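Livari Clear Open-Top Storage Bin

Home / Storage and Tidying / Bins and Tubs / Open-Top

Sold singly. Lids not available for this size.

We've been selling the Livari bin from our Atdale shop for a good while now, and if you've ever come in and asked us what to put all the odds and ends in, chances are you've walked out with one of these under your arm (or two, they do tend to travel in pairs). It's a wide, clear plastic bin with an open top and a raised rim, and it has no clips, no wheels and no clever folding parts. You put things in it, you can see what they are, and you get them out again without having to unpack half the cupboard first.

The plastic is translucent with a slight cloudiness to the walls, so please don't expect it to look like glass. You'll make out colours and shapes through the front, which for most of us is plenty when we're hunting for one particular tea towel. It does catch the light a bit on a bright table. Some customers love that and some would sooner have it a touch more matte, and if you're in the second group you might have a look at the Wike tub instead, which comes in a soft grey and costs a little more.

What people keep in it

Mostly soft things, in our experience. Hand towels, folded cloths, scrunchies and hair ties, fabric offcuts waiting for a rainy afternoon, spare sponges still waiting their turn at the sink. Anything light that tends to wander around the house is happy in here. We like to leave small accessories in their plastic wrap until they're wanted, as it keeps the dust off and stops the pale colours picking up marks from their neighbours. A folded towel sits nicely up one side and holds everything else in place, and if you've got a sheet of packing foam left over from a delivery, don't throw it out! Stand it up on its edge and you've got yourself a divider for nothing.

It also makes a very decent sorting bin. Pop it on the dining table with a cloth underneath, tip the contents of that one dreadful drawer out beside it, and work your way through with a cuppa. The wide opening really earns its keep at that stage, because you can drop things in without looking too hard at where they land and straighten it all up afterwards.

What we wouldn't put in it

Tins, tools and bottles of anything heavy. It'll hold them, but the base will bow when you lift it and you'll be cross with us. The Telero crate is made for that sort of load and is only a few dollars more. We'd also keep the Livari out of direct sun on a verandah, where the plastic will yellow over a couple of summers.

Cleaning

Warm water, a drop of dish soap and the soft yellow side of an ordinary kitchen sponge. Go easy with the green scouring side, as it will leave fine scratches on clear plastic that never quite polish out. Dry with a towel if you'd like to avoid water spots, and let it air properly before any fabric goes back in. Not for the dishwasher, I'm afraid, not even the top rack.

Good to know

Material: clear plastic, translucent finish
Top: open, with raised rim
Maximum load: 10 kg
Minimum order: none in store, 2 for delivery
Lid: not available
Colour: clear only

Delivery and returns

Bins go out nested, with a sheet of foam between them so the walls don't rub. Please check both before you recycle the packaging, and if a rim has cracked on the way to you, send us a photo and we'll replace it without any fuss. Change-of-mind returns are fine as long as the sticker is still on. We had 400 land in October and the next shipment is 2,000, so if your local stockist has run out, it's worth giving them a ring in a week or so before you settle for something else.

If you're not sure about the size, bring along whatever you're hoping to store and try it in the display bin by the counter. We're open from nine in the morning and there's parking around the back. 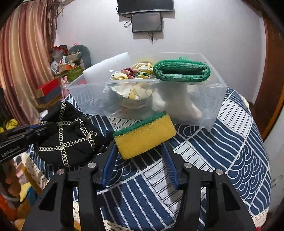
Reading time: 3 min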